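Bomano Field Statement Kit for Human Rights Documentation Teams 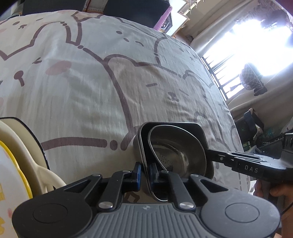 Tikthorpe, March

The Bomano is a portable kit for recording, sealing and storing witness statements where there is no reliable power or network. It is supplied to legal aid groups, truth commissions, survivors' associations and university archives. The current version replaces the first Bomano, which is no longer sold but is still supported for spare parts and software.

General

The kit packs into a single hard case and can be set up by one person in 16 minutes. It holds an audio recorder, two table microphones, a document stand, a sealed storage unit and a paper set for teams working without a screen. The recorder writes each statement to two memory cards at once. If one card fails during an interview, recording carries on to the other and a light on the rear panel changes from green to amber. No sound is given, as warning tones were found to unsettle people who were speaking.

Each file is given a check value when the recording is stopped. The value is printed on a paper slip, which is signed by the interviewer and, if they wish, by the witness. Any later change to the file will produce a different value. The slip carries a case number only and never a name.

Recording

Audio is stored uncompressed. One pair of cards takes 100 hours of speech. The internal battery runs the recorder for 28 hours, or less in cold conditions, and can be charged from the mains, a vehicle socket or the Fikre folding solar panel (ordered separately). The recorder has no wireless parts of any kind. Files leave it by cable.

Interpreters can be recorded on their own channel. This is the default setting and we advise against changing it - courts have asked for the original speech and the interpretation to be available apart from each other.

Consent

The paper set includes consent forms in three parts: use in legal proceedings, use in a public archive, and use in teaching or exhibition. A witness may agree to one part and refuse the others. The choice is entered on the recorder before the interview and is written into the file itself, so that it travels with every copy. Consent can be withdrawn or narrowed later with the amendment form, code P4, and the archive software will then close the file to the uses concerned.

Forms are supplied in English, French, Spanish and Arabic. Other languages can be typeset on request if the customer provides a checked translation. We do not translate consent wording ourselves.

Storage

The storage unit needs two keys, held by different people. Customers should decide who holds them before the kit goes into the field. Lost keys cannot be copied by us. A replacement lock can be fitted at our Tikthorpe workshop, and the contents of the unit stay readable as long as one of the original keys is still held.

The Pramimari archive software is included with each kit. It runs on an ordinary laptop without a network connection and will hold over 1,666 statements in a single catalogue before it needs to be divided. Catalogues can be searched by place, period, language and consent status. Searching by the name of a witness is switched off unless the lead archivist turns it on, and each such search is entered in the log.

Training

A training day is included in the price. It covers setting up, sealing, key handling and the transfer of files to an archive. It does not cover interview technique or the care of witnesses, for which teams should have their own arrangements in place. Training is led by Theresia Hauser, who also wrote the manual and answers technical questions from existing customers.

Ordering

Kits are built to order. Groups without public funding may apply for the reduced rate and should enclose a short account of their work. Kits can also be hired by the month, in which case the storage unit is bought outright and stays with the customer when the rest of the kit is returned.

Spare cards, slip rolls and consent forms are kept in stock. Please quote the serial number on the inside of the case lid when ordering parts for the first Bomano - the slip rolls are a different width.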